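Grundlagen der Netzwerktechnik — Handout zu Einheit 2: Rack und Patchkabel

In dieser Einheit geht es um den Aufbau eines kleinen offenen Racks und um die Verkabelung am Switch. Vorausgesetzt wird der Stoff aus Einheit 1 (Schichtenmodell, Adressierung).

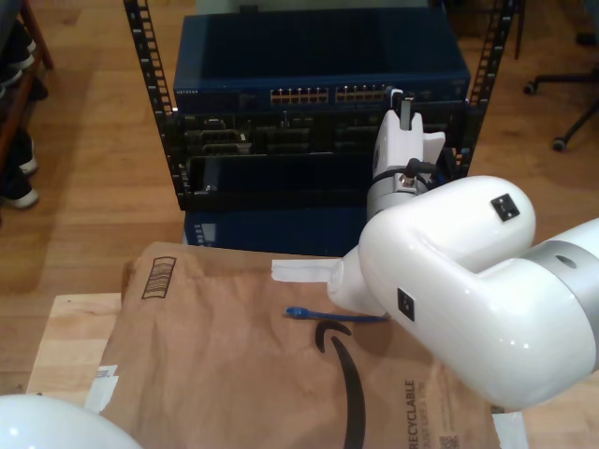
Redaktion Skodham
Lehrkraft für Netzwerktechnik, Lehrwerkstatt Brorkholm
Stand: 11/21/18

Ein offenes Rack besteht im Kern aus senkrechten Profilschienen mit gestanzten Löchern. Der Switch sitzt bei uns ganz oben, die Ports zeigen nach vorn. Fachböden werden so eingebaut, dass der hochgezogene Rand nicht vor den Buchsen des Nachbargeräts liegt.

Patchkabel werden am Stecker gefasst, nie an der Leitung gezogen. Der RJ45-Stecker hat acht Kontakte und eine Rastnase. Vor dem Einstecken die Lage der Rastnase prüfen — bei doppelreihigen Portblöcken ist sie oben und unten oft verschieden.

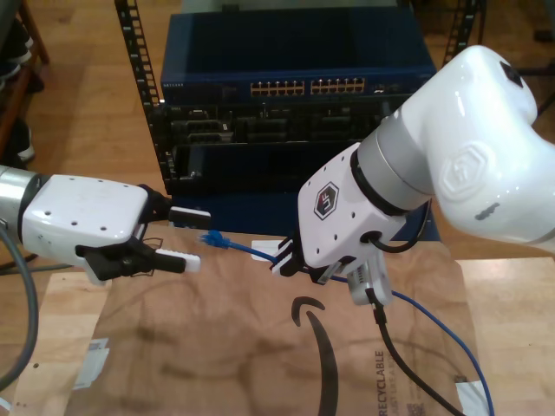
Beim Verlegen ist der Biegeradius einzuhalten, also keine Knicke direkt hinter dem Stecker. Jedes Kabel wird an beiden Enden beschriftet und in die Portliste eingetragen.

Übung (20 Minuten): Port 16 nach Liste Camance belegen, Verbindung prüfen, Kabel wieder lösen.
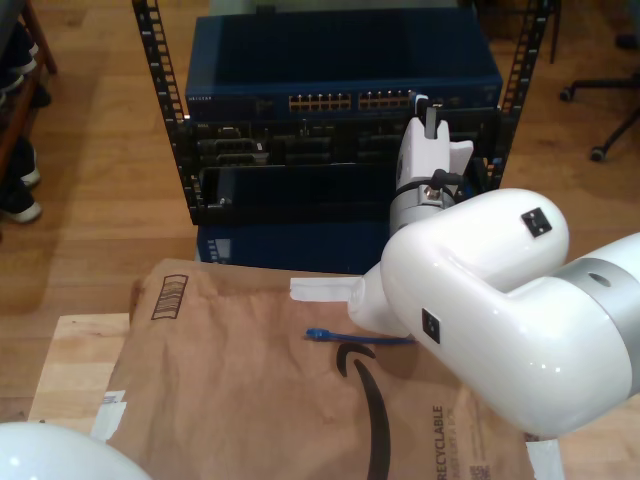

Abb. 3: Offenes Rack mit Switch, davor ein blaues Ethernetkabel

Die ausgefüllte Portliste bitte im Ordner Aerts abheften.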